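Home blood pressure readings run lower than clinic ones, and the gap matters for treatment

Patients who measured their own blood pressure at home for a year were less likely to have their medication raised without need than patients who relied on clinic visits alone, according to a study run from the Gedcombe hypertension unit.

The study followed 627 adults already taking at least one drug for high blood pressure. Half were given an upper-arm cuff and a written schedule. The other half carried on with routine appointments. Both groups had their readings reviewed by the same team, using the same treatment targets.

Clinic readings were higher than home readings in most of the patients who had both. The effect is well known. Blood pressure rises with talking, with walking in from a parking lot, with a full bladder and with the presence of a person in a uniform. A single reading taken under those conditions can put a patient over the treatment threshold who would be under it on an ordinary morning.

The opposite case gets less attention. A smaller group had normal readings in the clinic and high ones at home, a pattern called masked hypertension. These patients would have been passed as controlled at a routine visit. In the home group they were picked up within the first few months, and most had their treatment changed.

How the readings were taken

The schedule asked for two readings in the morning and two in the evening, one minute apart, for seven days before each review. The first day was thrown out. The rest were averaged, and only the average was used for decisions about treatment.

Patients were told to sit for five minutes before the first reading, with the back supported, both feet on the floor and the arm resting at the height of the heart. Morning readings were taken before breakfast and before any tablets. Evening readings were taken before bed. Coffee, exercise and smoking were ruled out for the half hour beforehand.

Cuff size caused more trouble than any other item. A cuff that is too small for the arm reads high, and the standard cuff sold with most home machines does not fit larger arms. The Gedcombe team measured each arm at the start and swapped the cuff where needed. Sleeves were another source of error. A tight rolled sleeve above the cuff can act as a band, and a cuff placed over thick cloth gives an unreliable result. The written schedule specified a bare arm.

Readings were sent in through Serkar, a phone-based log, or on a paper card. The paper cards were less complete. They also showed a habit of rounding to the nearest zero, which the phone log prevented by taking figures straight from the machine.

What the results do not show

The study was not large enough to show a difference in strokes or heart attacks. A trial able to do that would need many more patients and a longer follow-up. The Gedcombe group was also made up of people willing to measure themselves on a schedule, and the findings may not carry over to those who are not. 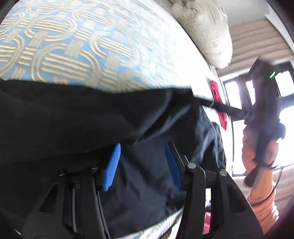
Geraghty questioned whether the seven-day schedule could be kept up outside a study, and said that patients asked to measure twice a day tend either to stop after the second review or to measure far too often and worry about every figure. A shorter run of three or four days, in Geraghty's view, would give an average close enough for most decisions.

The Gedcombe authors looked at this in a separate analysis. Averages from the first four days, with day one removed, differed little from the full-week figure in patients whose pressure was steady. They differed more in patients with an irregular heartbeat, in whom automatic machines are less reliable in any case and a longer run is preferred.

A follow-up is planned at Eltunum, with 1,000 patients and a simpler schedule. Recruitment opens in May.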